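1/ Okay, I finally finished the thing I've been muttering about since February: I read up on limewash, bought way too much of it, and painted my entire downstairs hallway. Thread, because I am bursting with opinions!

2/ Limewash is basically slaked lime, water and pigment. It soaks into the wall and hardens there, so you get that soft, cloudy look you see on old farmhouses. Up close it has so much movement. I keep stopping on the stairs to stare at it.

3/ My neighbor Ingeborg Kofler grew up in a house that got a fresh coat every spring. She came over with her own brush (a huge oval one, gorgeous) and taught me the crisscross stroke. Short, messy X shapes, never straight lines. It feels wrong for the first ten minutes and then it's the most fun you can have on a ladder.

4/ Shopping list, for everyone who asked: one bucket of Ternico in the shade called Górecki, a mineral primer, two oval brushes, a spray bottle. The whole lot came to $88 plus tax. I covered almost 200 square feet with 2 coats and I still have a third of the bucket left.

5/ It goes on looking terrible. Gray, see-through, streaky. I texted Darcy Lowther a very sad message at 9 pm and she wrote back "go to bed." By breakfast it had dried several shades lighter and I was dancing in my socks.

6/ Mist the wall before you start! If it's bone dry it drinks the lime too fast and you get hard lap marks. I skipped this behind the coat hooks and yep, there they are.

7/ Also, regular latex paint underneath needs that mineral primer first. Bare plaster doesn't. Danang Pattinasarany talked me through this at the Mitport hardware counter and saved me from a very flaky summer.

8/ Can you touch it up? Yes, and it's lovely, the patches melt right in after a day or so. Try doing that with flat off-white wall paint, where every scuff and smudge sits there on the surface and a dab of new paint shows up as a shiny little island. 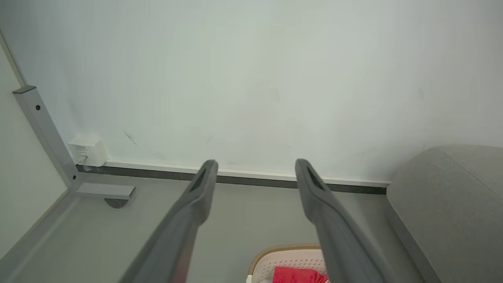
9/ Next up: the dining room. I want a warm clay color and I have 468 saved pictures to choose from, which is a problem. Reginald Brannigan is voting for ochre. Ingeborg says pink. Send me your pinks, please!

10/ Oh, and wear goggles. Lime stings like crazy and it drips down your sleeve when you do the ceiling edge. Long gloves too, the kind that go past the wrist.

Contact | © Zendavari | Back to top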